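Gemeinschaftswerkstatt Rostitz: Zwei Arme für den Abwasch 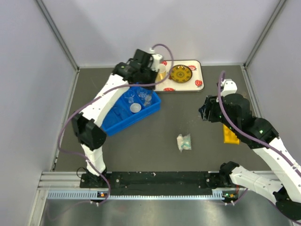
Der Aufbau in der Werkstatt mit Tablett, Becher und blauem Kunststoffbehälter.

Rostitz, 25. Februar. Das Projekt Piltis der Gemeinschaftswerkstatt soll Geschirr selbsttätig abräumen. »Wir haben im Mai mit einem Arm begonnen, der zweite kam später hinzu«, erklärte die Projektleitung im Gespräch. Die Materialkosten beliefen sich bislang auf 1.184 Euro, bewilligt seien 2.000 Euro. Zur Kabelführung hieß es: »Die Leitungen liegen außen an den Armen. Das erleichtert den Austausch.« Als Nächstes werde die Greifkraft für Gläser eingestellt.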